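Workshop notebook, June 5, 2025

Second glue-up of the Darach bench top. The first one, in May, opened along the middle joint within six days, so I have changed the glue and slowed the whole job down.

Boards came out of the Maddocks rack this morning. Moisture meter gave 11 per cent on all but the widest, which read 13. Put that one aside and used the spare. Planed the edges by hand, two passes each, and checked them in pairs against the window. One pair still showed light at the far end and took another three shavings.

Glue is the Uvell slow-setting type. The tub says 22 minutes open time but the shop was warm after lunch, so I worked as if it were less. Spread both faces with the notched card, rubbed the joint, then clamped from the centre outwards. Cauls waxed this time – last time one stuck and pulled a strip of grain off with it.

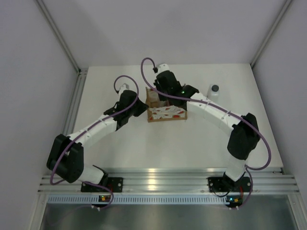

Squeeze-out was even along the first three joints and thin on the fourth. I backed off two clamps, pushed in more glue with a palette knife and tightened up again. Might hold, might not. Marked that joint with a pencil cross on the underside so we can find it later.

Scraped the beads off after 33 minutes, when they had gone rubbery. Much easier than chiselling them off hard. The top has a slight bow, over a millimetre in the middle, and I have left it to see if it settles once the clamps are off.

To do: clamps off tomorrow morning, stand the top on edge with air on both sides, and leave it well away from the heater. Order more of the long clamps from Pralden, as two of ours slip under load. Please don't borrow the wide straight edge until the top is flat. It is on the hook by the bandsaw.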